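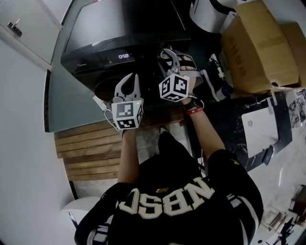
At the microwave, with 0:58 on the display.

Wanted: people who doubt their microwave

Most reheating advice printed on a food package was written for a kitchen you don't own. At least that is our suspicion at Hiltard, and we would like it tested by people who are hard to impress. We have read plenty of kitchen studies that asked 10 friends of the author and called it research. We want strangers.

You will come in for 2 sessions of three hours each. You'll heat soup, rice and leftovers the way you do at home, stop the timer when you normally would, and tell us what you think of the result. If you open the door early every time, good — keep doing it. We won't coach you, and we don't promise the findings will be interesting.

You should be 18 or over and cook or reheat at home most weeks. People who work for an appliance maker can't take part. Neither can anyone who joined the April sessions.

Pay is $531 for both sessions, sent after the second. No gift cards, no prize drawing.

To apply, write a few lines to Amrit MacLeod at Hiltard about the last meal your microwave ruined. Applications close 16 Jun 2023.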